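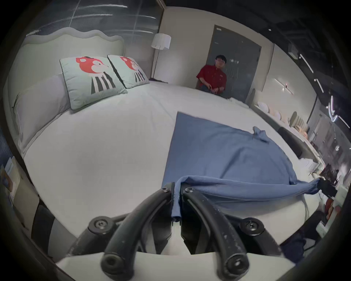 Figure 2. Blue fabric laid out on a white bed.

TEX 253 – Textile Care and Fiber Science
Handout for Unit 2: Cotton and Its Behavior in Laundering
Instructor: Nusrat Pathirana

Cotton is a cellulose fiber. It takes up water readily and is stronger wet than dry, so it withstands repeated washing better than viscose does.

Shrinkage in woven cotton has two main sources. Relaxation shrinkage occurs when tension left in the yarns during weaving and finishing is released in water. Swelling shrinkage follows from the thickening of the yarns, which draws the crossing yarns closer together. Most of the change appears in the first few launderings.

Creasing results from hydrogen bonds that break and re-form while the fiber is bent. Moisture and heat loosen these bonds – hence the use of steam in pressing.

Reading: Lyons, Chapter 2, with the glossary. Students should bring one washed and one unwashed cotton swatch to the Gunawardena Laboratory. Written answers are due in March and should be submitted to Fathima Gazi, Room 411.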